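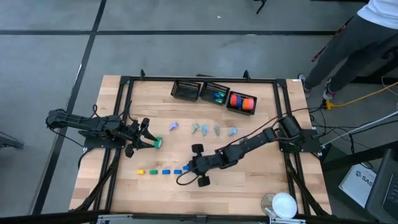
The Plikard two-arm table, with blocks out front and baskets along the back.

Plikard Two-Arm Table, reviewed October 23, 2023

I've had one of these since July and I keep getting asked if it's any good for collecting demonstrations, so okay, let's do this properly! Short version: yes, I like it a lot, and the software that comes with it drives me up the wall.

What you get is a wood-topped table with a black metal frame, two arms, and the cameras. You move the arms through a task, the recorder (it's called Nigam) saves the joint positions and all the video streams together, and you do it again. And again. Our first policy was going to be small things into baskets, nothing fancy, and in 3 days we had 188 recordings. Of those, 130 were good enough to train on. With our old Lundstead arms I would have been thrilled to get half that.

The grippers are the best part. Those big black fingers look clumsy and I was all ready to complain about them, but they pick up little blocks nicely once you get used to how wide they are.

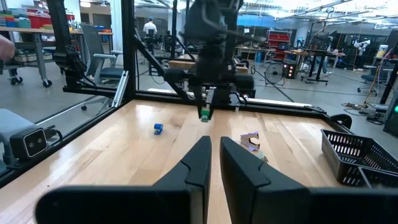
My one gripe with them is that they take up a huge chunk of the wrist view. You can still train with it (we do), but if your object is tiny, expect it to vanish behind a finger right when you close on it. I'd happily trade some finger for a better look. The workspace views make up for a lot of that, so please don't be tempted to switch them off to save disk space. I tried it for a day and threw the whole day out.

Okay, office supplies. Blocks are easy to love because they're flat on every side. Once we moved on to stationery, the whole thing got a lot more interesting - curved tops, metal bits, things that tip over if you breathe on them.

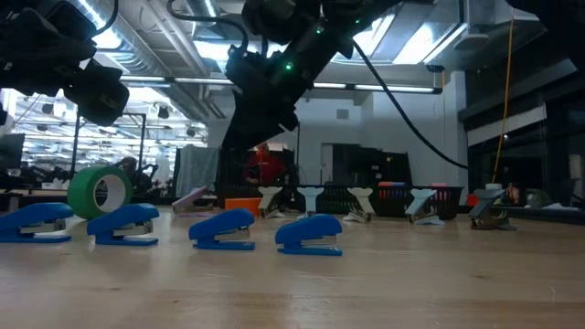 I mix up the colors and leave the spacing a bit sloppy on purpose, and I'd tell anyone starting out to do the same. Our early set had everything lined up so neatly that the policy pretty much learned the spots on the table and reached for them no matter what was there. Fun to watch, useless!

Now the grumbling. Nigam makes you type the task name again for every single recording. There's no "same as last time" button. It also takes 15 seconds to save each one, and you can't start resetting the table until it's finished or the next recording picks up your hands.

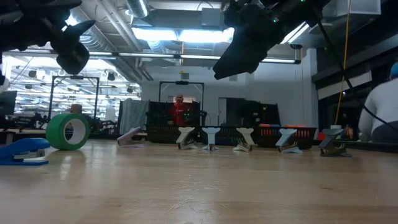
Cables, too. They come off the arms in big loose loops, and I've learned to check them before each session so one doesn't swing through a side view. A couple of clips in the box would have been nice, Plikard. The tabletop marks up a bit, which doesn't bother me.

Would I buy it again? Yep. We're getting a second one for the Brestthorpe lab, and I've already asked for the longer cable kit with it. If you mostly want one arm doing one job all day, save your money and get something smaller. For two-handed stuff, where you want a big pile of examples fast, I'm very happy with mine - just keep a text file open with your task names ready to paste.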